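Larkness Road Users > Meetings > November minutes

Minutes, November meeting, Larkness hall, Sunday, 4 p.m.

I'm typing these up on the couch with a cup of tea, so forgive the rambling (you know what I'm like). We had 13 through the door, our best turnout since winter, and everyone got a biscuit!

1. Last month's minutes

Accepted, with one fix. I'd written that the truck rollover was on the Ayala side of the bridge and it was on the Zamport side. Sorry, all mine, now corrected.

2. The crash at the bridge approach

Most of the arvo went on this one. For anyone who missed it, a ute and a delivery van hit each other where the two lanes squeeze into one just before the bridge. Both drivers walked away, thank goodness, but the road was shut for 11 hours and the school bus had to go the long way via Jarkano.

A few of us live close enough to have heard it, and there was a fair bit of "I've been saying this for years" around the room (me included, I'm afraid). We don't know the cause yet and I've been asked to record that we aren't guessing at it in these minutes. Two members did want it noted that the merge sign was hidden behind wattle that week. I drove past on the way to the meeting and it's still hidden.

Agreed: I'll write to the shire asking for the wattle to be cut back now, ahead of the proper review, and I'll ask when the crash report will be made public.

3. Detour signs

Lots of grumbling here, and fair enough too. The detour was signed at the Zamport end but not at ours, so people were driving right up to the tape and doing U-turns in front of each other. One of our truckies had to back up 460 metres to the servo with a line of cars behind him, and he was not a happy man! He reckons a folding sign kept in the fire shed would've sorted it.

We talked about whether we're even allowed to put a sign out ourselves. Probably not without someone's say-so, and the general feeling was we should get the say-so first and the sign second. The fire shed people are happy to store one if it goes flat against the wall.

Agreed: ask the shire who can authorise it, and get a price. I said I'd do the ringing around.

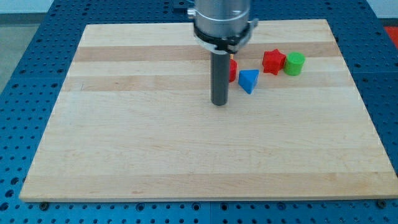

4. Speed limit through Larkness

Back again, like the magpies. The proposal is to drop the limit from the hall to the bridge. We had a show of hands and it went 9 in favour, with the rest wanting to see the traffic counts first. That's enough to put in a submission under our rules, but I promised I'd mention in the letter that it wasn't everybody.

The Jarkano end would like to be included as well. Their bit of road has the dip that fills up when it rains, and they feel a bit left out (their words). No objections, so in it goes.

5. Phone reception

Still nothing between the cutting and the Ayala turn-off. The person who came across the crash had to drive back up the hill to ring triple zero, and the room went a bit quiet at that. We'll raise it with the phone company again and send a copy to our local member this time.

6. Other bits

The loose guide post near the cattle grid has been hit again. Please report it on the shire's website, even if you think someone else has.

Could whoever borrowed the hi-vis vests after the fun run please drop them back to the hall? The cupboard's unlocked during playgroup.

Wrapped up at 5.40. Next meeting is same time, same place, and I'll bring the slice if somebody else does the milk.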